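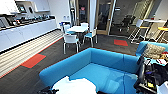 How often should I wash the cover of a fabric sofa in a shared room?

Two times in a year is enough for most covers, if you vacuum every week and treat the stains on the same day. In our office we do it in April and again before the winter holidays.

My name is Halfdan Gunnlaugsson and I look after the break room at Kokitz, a small translation office. I am not a professional cleaner. I learned these steps by making mistakes, and one of them cost us a seat cover, which is now too small for its own cushion. Updated 2024-12-06.

What you need

A vacuum cleaner with the soft brush
Two white cloths (coloured ones can leave their dye on the sofa)
Liquid soap without perfume
A bowl of lukewarm water
A spoon, not sharp

Before you start

Look for the care label. On many sofas it is under the seat cushion or inside the zip. If it shows a crossed-out washtub, do not put the cover in water, also not by hand. In this case you can only vacuum it and call a cleaning firm.

Then make a test. Put a little soap water on a place which is not seen, for example low on the back side, and press with a white cloth. If the cloth takes colour, stop there.

The weekly cleaning

Take away the loose cushions and vacuum under them. Go always in one direction, from the top of the back down to the seat. The gap between seat and back needs the narrow nozzle. I found there 6 pens in one winter, all of them mine.

Turn the seat cushions if your model allows it. In our office everybody likes the same corner, so that cushion became flat long before the others.
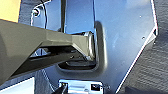

Close to the metal panel.

Fresh stains

Coffee and tea: press with a dry cloth until it takes no more liquid. Do not rub -- rubbing pushes the coffee deeper and makes the fabric hairy. After this, put one spoon of soap in the bowl, make the second cloth wet, squeeze it well and press again, from the outside of the stain to the middle.

Yoghurt, soup and similar: lift it first with the spoon. Use only cool water, as warm water can fix milk in the fabric.

Ink: I never had success with ink. My colleague from Cormier, the firm upstairs, uses alcohol on a piece of cotton and is happy with it, but please test first.

Washing the whole cover

1. Close all zips.
2. Turn the cover inside out.
3. Wash at the temperature of the label and not more, with a slow spin.
4. Hang it in the shade. Do not use the dryer, even when you are in a hurry.
5. Put it back when it is a little damp still. It stretches better over the corners.

With our machine I wash two covers in one load. The third goes alone, because a full drum leaves soap in the seams and later the fabric feels stiff. 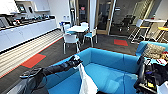
The kitchen side, with the long counter and the white cabinets.

How long does it take to dry?

In April, with the window open, our covers need 7 hours. In December they need all the night and part of the morning. Put a paper on the sofa so people know they should sit somewhere else -- I write it in big letters and it works most of the time.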